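Hand guiding vs remote for brick stacking

duken_arms
Finally got both arms on the brick task this Sunday! Hand guiding gave me 7 clean demos before lunch.

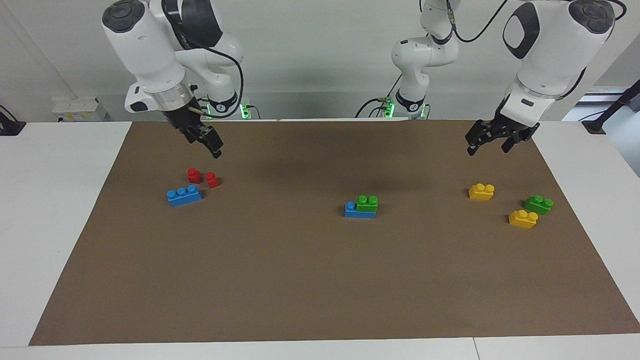
I'm going all in on it, you feel every bump through the wrist.

Bunting484
Disagree, your hands end up in the camera view. Remote all the way! 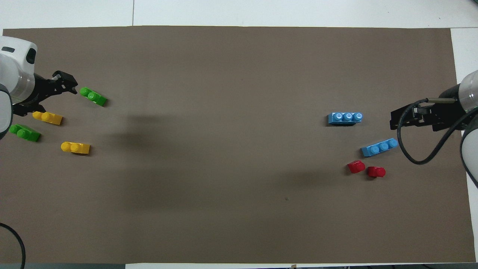 Starting layout matters more to me than either method. I love having green and yellow by one gripper, blue and red by the other, with the middle clear for building.

duken_arms
OK, fair on the hands. Still faster for me though!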